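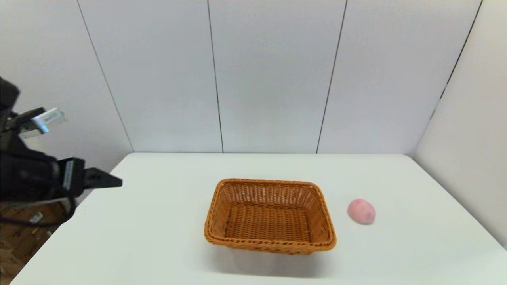
How varied should start positions be when recording pick and place demos?

Posted by Mostafa Lamrani, Jan 10, 2021
Tags: demonstrations, imitation, single arm, data collection

I'm recording demonstrations for one task: pick up the pink egg-shaped thing and put it in the wicker basket. White table, white walls, one arm, and the arm starts every episode from the left with the basket and the object both out on the table. I drive it by hand and log the head camera, the joint positions and the gripper opening. The policy is trained on the camera and the joints only.

So far I have 2000 episodes. In nearly all of them the basket is close to the middle and the object is to the right of it. I moved things a little between episodes but I never had a system for it. On the layouts I recorded, the trained policy does fine. If I put the object to the left of the basket, the arm still reaches over the basket to the right side, closes on nothing and then carries that nothing back to the basket and opens.

I have time to record more before my slot on the arm ends, and I can get to 3000 in total. Two things I'd like to know. Should I throw out the old episodes and record a balanced set, or add to what I have? And is it worth turning the basket as well, or only moving the object?

I did search here first. The threads I found were from October or older and mostly about suction cups on flat boxes, so they didn't help much with something round.

Wiesława Cieślak
Accepted

Keep the old ones. They are good grasps and you will want them. What you have is a position problem: the policy has learned "go right" because going right always worked, and the camera image hardly mattered for that part of the motion.

What I would do with the remaining episodes:

Put the object left of the basket, in front of it and behind it. Do not go back to the right side until the others have caught up.

Move the basket too. If the basket stays in the middle, the release becomes the same fixed motion every time and you will find that out later, when you bump the basket.

Turn the basket. It's longer one way than the other, so where the arm can safely come in over the rim changes when it's turned. A handful of angles is enough to start with.

Write the positions down before you record. I use a printed list and work through it in shuffled order. If you choose by eye you drift back to the comfortable spots, and I'm guessing that is how you ended up where you are. Don't tape marks on the table for it, as the policy can see tape. Measure from the table edges, or shine marks from a small projector and switch it off before recording starts.

When you train, sample evenly by region so that the right side doesn't swamp the rest. Weighting the loader is easier than deleting files, and you can undo it.

One more thing. You say the arm starts from the left every time. Change the start pose too, even slightly – higher, lower, wrist turned. Otherwise the first second of every episode is identical and the policy can coast through it without looking at anything.

Mathis Marty

I had the same trouble with a cup on a tray. Adding episodes fixed it for me, but I also had to record recoveries. Start with the gripper in the wrong place, on the right with the object on the left, and drive it back over. Three sessions of that did more than all the clean episodes I had added before.

Also check your failures. If you are saving only the successful ones (most people do), keep the others in a separate folder. I label mine in Clikitz but a spreadsheet works.

Agree with Wiesława about the tape.

Vlasta Jurčo

just use a bigger network. or flip the images left to right and you get twice the data for free

Comments on this answer:

Wiesława Cieślak: Flipping the images doesn't work here unless the actions are flipped too, and with one arm mounted on the left the mirrored motion isn't one the arm would make. The joint values would be wrong for the picture.

Vlasta Jurčo: ok fair, i was thinking of two arms

Mostafa Lamrani: I tried flipping before I posted and it got worse, so that matches. I've made a position list and started on the left side. The reaches that go behind the basket are slow to drive by hand, but I'm getting quicker at them. I'll post the numbers when the retrain is done.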